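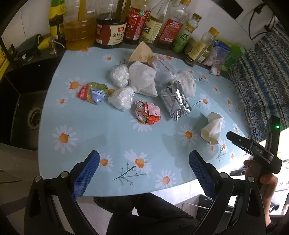 A round table laid with a daisy-patterned tablecloth, with a crumpled snack wrapper near the middle.

Tablecloth

A tablecloth is a covering spread over a table, either to protect the surface or to make it look good, and very often to do both at once. It is one of the oldest household textiles still in everyday use, and one of the most varied. The same word covers a starched white damask at a wedding, a wipe-clean sheet on a kitchen table and a square of checked cotton thrown over the grass for a picnic.

History

Cloths for the table were known in the Roman world, and by the Middle Ages a long white linen cloth was a normal part of any grand European meal. Medieval diners wiped their hands on it freely, or on a second, narrower cloth laid along the edge for that purpose. Napkins gradually took over the job, and the main cloth became something to be admired.

The great leap came with damask, a weave in which the pattern appears through the play of light on threads running in different directions. Flemish and later Irish weavers brought linen damask to an astonishing level of skill, working hunting parties, coats of arms, city views and whole garlands of flowers into cloth of a single colour. Held at a slant to a window, a good piece seems to come alive!

Printed cotton changed everything again. Once roller printing became common in the nineteenth century, bright patterned cloths came within reach of ordinary homes, and flowers quickly became a favourite subject. Oilcloth, made by coating fabric with boiled linseed oil, gave busy kitchens a surface that could be wiped down. In the twentieth century vinyl-coated cloths took its place, and they remain hugely popular.

Materials

Linen is strong, takes starch beautifully and grows softer with each wash, though it creases at a glance. Cotton is cheaper and easier to print. Polyester and cotton blends need little ironing and suit cafés and halls, where cloths may be washed daily. Lace and crochet cloths are usually laid over a plain one so that the pattern shows up. Beneath any of them there may be a thick felted layer, called a silence cloth, which softens the clatter of plates and guards the wood against hot dishes.

Shape and size

The part of the cloth that hangs below the table edge is known as the drop. A short drop is usual for daily meals, a longer one for formal dinners, and at banquets the cloth may reach the floor. To find the size needed, the drop is doubled and added to the width of the table.

Round tables are a delightful puzzle. A round cloth gives an even drop the whole way round, while a square one falls in four points, with the corners hanging well below the sides. Both are correct, and many people lay the square over the round to get the best of each.

Pattern

Stripes and checks come straight from the loom and are among the oldest designs. Florals belong mostly to printing, and they range from botanical studies to the simplest scattered blooms. Daisies have been a lasting favourite: the flower is easy to recognise at any size, it has no obvious top or bottom, and it looks cheerful from every chair. That last point matters more than it might seem, as a tablecloth is one of the few printed textiles meant to be seen from all sides at the same time.

The Dunstead collection

A fine small collection can be seen at the textile museum in Dunstead, which holds 1,313 household cloths, 146 of them printed florals. Its curator, Trudy Pryor, has written warmly about the darns and patches found on many of them, arguing that a mended cloth tells more about a family than a perfect one. The museum's oldest piece, a linen damask with a border of tulips, is shown for only 3 weeks each May to protect it from the light.

Care

Stains are best treated quickly, with cold water for most foods and drinks. Candle wax should be left to harden and then lifted off with a blunt knife. Linen irons best while slightly damp, and cloths kept for special occasions last longer rolled on a tube, where no sharp fold can wear through.

See also: Napkin, Table runner, Damask, Oilcloth

Contact us | Copyright Fultora Encyclopedia 2019 | Back to top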